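Wesness marsh trail resurfacing goes out for comment

2026-04-26

The Wesness parks office has published its maintenance plan for the marsh trail, covering the gravel path beside the reed bed and the footbridge that carries it. The plan lists 872 meters of path for regrading and sets aside time for a deck and railing inspection on the bridge.

Heriberto Espinoza, who wrote the plan, told residents at the Amby branch library that the existing surface was laid as crushed stone over packed earth, with no edging. The new work keeps the same materials. Stone will be added in a single lift and rolled, with a slight crown to move water off to both sides.
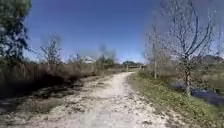

Edge loss is the main item in the plan. Foot traffic, mowing and winter rain all move stone sideways, and the office measured the path width at 20 points in February to see where the surface had spread or thinned. The left margin on the reed side, where the pale stone breaks into clumps against dark soil, is the type of edge the plan would cut back to a clean line before new material goes down. On the other margin the low green growth would be left in place — the plan treats it as a working border that holds the stone.

The reeds will not be cut for the project. Equipment is limited to a small roller and one tracked carrier, both supplied by the contractor, Trakby, and both must stay on the path surface. Stone will be stockpiled at the Rozīte Road lot and brought in by the carrier in part loads.

Work on the bridge is smaller in scope. Aníbal Taipe, the inspector assigned to it, will check each deck plank for soft spots and raised fasteners, then test the railing posts for movement at the base. Balusters will be checked by hand. The budget allows for the replacement of up to 20 planks without further approval. Any new boards will be laid crosswise to match the present deck and left unstained.
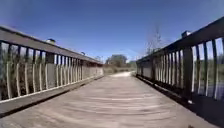
The footbridge deck and railings on the marsh trail, with the path continuing at the far end.

The raised curb along the left deck edge is also on the inspection list. Debris that collects against them holds moisture, and the plan adds a sweep of both sides to the regular maintenance schedule.

The trail will be closed in sections during regrading, with over 150 meters shut at one time. The bridge will close only while planks are being lifted. Written comments can be left at the parks office or the Amby library desk. A start date will be posted after the comment period ends.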